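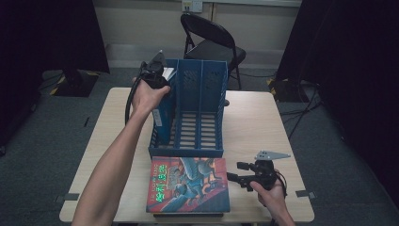

A blue desktop file organiser with three upright slots.

I've gone back to paper bills, and I'm not sorry! My energy company offered me £4 off to go paperless (a one-off, mind) and I took it like a fool. Then came the passwords, the app that wanted updating, and the email telling me I had a message but not what the message said. I missed a payment for 21 days before I noticed.

My neighbour Mirta thinks I'm a dinosaur. She's got all hers on her phone and good luck to her. But a bill on the doormat gets opened, in my house anyway, and an email sinks under 200 others about shoes.

What really gets me is being charged extra for post. Plenty of people round Olircombe can barely get a signal, my Uncle Aled included, and they're paying more to be told what they owe. Let people pick, I say, and charge them all the same.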